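Compte rendu, réunion d'exploitation, site Clamavley, 1 oct. 2025
Présents : S. Begay, K. Owino, B. Borbély. Excusé : W. Rashidi.

1. Cuisine du personnel
Four à micro-ondes blanc maintenu en service. Nettoyage hebdomadaire inchangé. 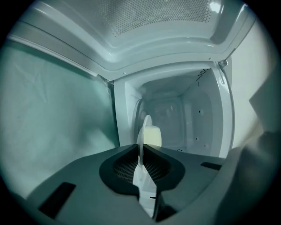 2. Eau froide
Relevé de juin : 3 261 m³, pour 3 000 m³ prévus. Devis Mollel à demander (K. Owino).

3. Divers
Clés : 92 badges actifs. Purge des inactifs reportée.

Contact : secrétariat Clamavley | Haut de page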